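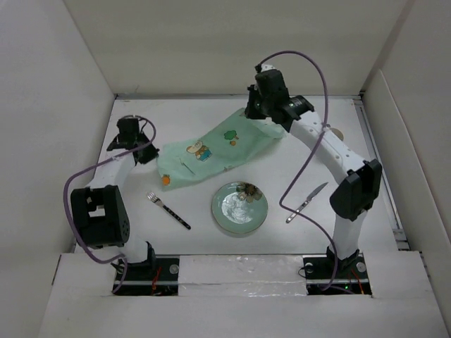 Chapter 7
Planning and Budgeting for a Robot Cell

The price on a supplier's quote is usually the first number a buyer sees, and it covers only part of what a working cell will cost. Arms and grippers are easy to price. Tables, walls, cable runs, spare parts, floor space and staff hours take longer to add up, and they are often left out of the first request for funds.

This chapter follows one purchase from start to finish. Clarkstead, a maker of tableware, wanted a two-arm cell to try out place setting for its showroom displays. Kerubo Mwakalinga wrote the first budget in April. It listed the arms, the grippers and one week of setup. Her manager, Ebuka Dauda, sent it back with a question in the margin: "What do we pay for in the second year?"

After reading this chapter, you should be able to:

Separate one-time costs from running costs
Write a task statement that a supplier can quote against
Compare two quotes that do not cover the same items
Set aside money for repairs and changes

7.1 Start with the task

A purchase plan begins with a written statement of the work. It names the objects to be handled, the space they are handled in, and who will be on hand when something goes wrong. Soft items such as cloth need their own line, as they change shape each time they are moved. Mwakalinga's second draft gave cloth and plates separate entries, and the two suppliers she approached, Veltwood and Todus, priced them separately.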